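Workshop notebook, small bedroom, July

Started just after two with the washing, and I was determined to get it all off the bed before Niloufar Hassanpour came up to measure the wardrobe (181 tall inside, she reckons, and I'd put the rail at 142 in the old notes, so one of us needs a new tape). The yellow top with the black stripe is my favourite thing in the whole Stultine bag and easily the most annoying to hang!

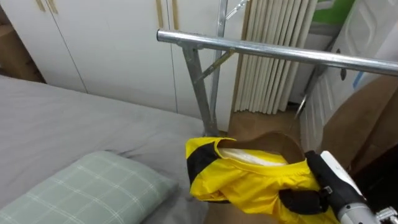 Page last changed: July, 16:40

It's that shiny, crinkly stuff that slithers about, so I want it on the metal rack by the wardrobe doors and well away from any shelf. Grey sheet stays on. Bit creased in the middle but a quick tug from the foot end ought to sort it.

Zdislava Matoušek asked about the pine steps again. I'd leave them at the foot of the bed for now, they're a good height and I like the knots, though the edges could do with a light sand (she says 2000 grit, which seems mad to me for bare planks).
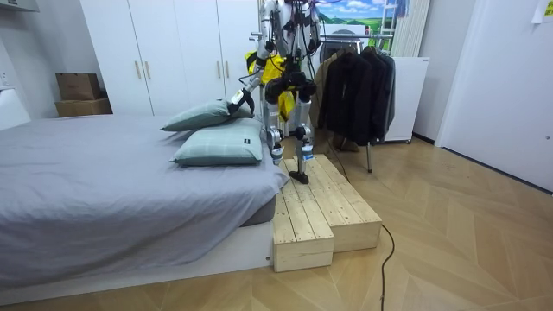

Pillows next, then. I keep changing my mind about which end they belong at, but the sage green looks lovely against the grey wherever it goes. Must ask Broltville if they still do that cover, and find out what Beneš wants for a spare rack.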